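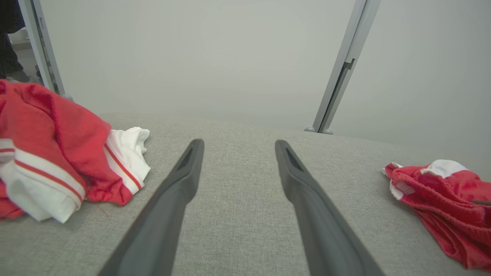 Rechercher dans les tickets… OK

Silence entre les pistes 2 et 3 après export du master (album « Clovis »)

Statut : résolu
Priorité : haute
Composant : Plarkix, module d'assemblage
Demandeur : label Prelano
Matériel : interface audio Imai, pilote d'origine

Description initiale

L'album s'enchaîne sans pause entre la piste 2 (instrumental, orgue et chœurs) et la piste 3 (reprise du même accord, entrée de la batterie). Dans la session Plarkix, la transition est continue. Après export en fichiers séparés, on entend une coupure très courte suivie d'un clic au début de la piste 3. Le défaut est présent sur tous les lecteurs essayés au studio et sur celui du label.

Le pressage prévu est de 500 exemplaires. L'envoi à l'usine est suspendu jusqu'à résolution.

Mardi, 9 h 40 – Reproduction

Défaut reproduit à partir de la session archivée. Les deux fichiers WAV ont été replacés bout à bout dans une session vide, sans fondu ni traitement. L'affichage de la forme d'onde montre un segment à zéro en tête de la piste 3. Longueur mesurée : 696 échantillons. Le clic correspond au front montant à la fin de ce segment, l'accord d'orgue reprenant à pleine amplitude.

La fin de la piste 2 est correcte. Le dernier échantillon est identique à celui de la session.

Mardi, 10 h 15 – Pilote audio

Première hypothèse : compensation de latence de l'interface Imai appliquée par erreur à l'export. Export refait avec l'interface débranchée et la sortie système sélectionnée. Segment à zéro toujours présent, même longueur. Export refait en temps réel, puis en mode accéléré : aucun changement. Hypothèse écartée. Le pilote n'est pas en cause et n'a pas été mis à jour, pour ne pas modifier deux choses à la fois.

Mardi, 11 h 05 – Marqueurs de piste

Vérification de la position des marqueurs. Le marqueur de début de la piste 3 est calé sur la limite de trame CD, comme demandé par le cahier des charges de Prelano. Le champ « pause avant la piste » est à zéro pour toutes les pistes. Marqueur supprimé puis recréé au même endroit : pas d'effet.

Test complémentaire : export de l'album en un seul fichier continu. La transition est propre, à l'oreille comme à l'affichage. Le contenu audio de la session est donc sain et le silence est ajouté au moment du découpage.

Mardi, 13 h 50 – Chaîne de traitement

Comparaison des pistes exportées une par une. Seule la piste 3 est touchée. Elle est aussi la seule à porter un traitement inséré au niveau de la piste et non du bus général : un égaliseur à phase linéaire, ajouté lors de la dernière révision pour alléger le bas du spectre sous la grosse caisse.

Égaliseur désactivé (bypass) : le segment à zéro reste présent.
Égaliseur retiré de la chaîne : le segment disparaît.

La latence déclarée par l'égaliseur dans le panneau d'information est de 696 échantillons. La valeur coïncide avec la mesure du matin.

Mardi, 14 h 30 – Cause

En lecture et en export continu, Plarkix compense la latence du traitement en avançant l'audio de la piste. En export séparé, le moteur est réinitialisé à chaque marqueur et la mémoire tampon de l'égaliseur démarre vide. La compensation n'est pas appliquée au premier bloc. Le décalage se retrouve en tête de fichier sous forme de silence, et la fin de la piste 3 est tronquée d'autant. Cette troncature était passée inaperçue parce que le morceau se termine par un fondu long.

Le bypass ne suffit pas : le traitement désactivé continue de déclarer sa latence.

Contournement

– Exporter l'album en un seul fichier continu, traitements actifs.
– Importer ce fichier dans une nouvelle session, sans aucun insert.
– Réimporter la liste des marqueurs depuis la session d'origine.
– Exporter en fichiers séparés, dither désactivé (déjà appliqué au premier passage).

Mardi, 16 h 20 – Vérification

Procédure appliquée à l'album complet. Fichiers remis bout à bout et soustraits du fichier continu par inversion de polarité : résultat nul sur toute la durée. Écoute de contrôle au casque sur la transition 2/3, plus de coupure, plus de clic. Les codes ISRC et les titres ont été ressaisis à la main, l'import des marqueurs ne les reprend pas.

Nouvelle image maître transmise à Prelano avec sa somme de contrôle. L'ancienne version est à supprimer du dossier partagé.

Retour du demandeur

Écoute validée par le label. Titres vérifiés, accents compris. Suspension levée pour le pressage.

Suite

Anomalie signalée à l'éditeur de Plarkix avec une session réduite – deux pistes, un marqueur, un égaliseur. Pas de date de correction communiquée. Le contournement reste à appliquer pour tout album enchaîné comportant un insert à latence au niveau de la piste. Ticket clos.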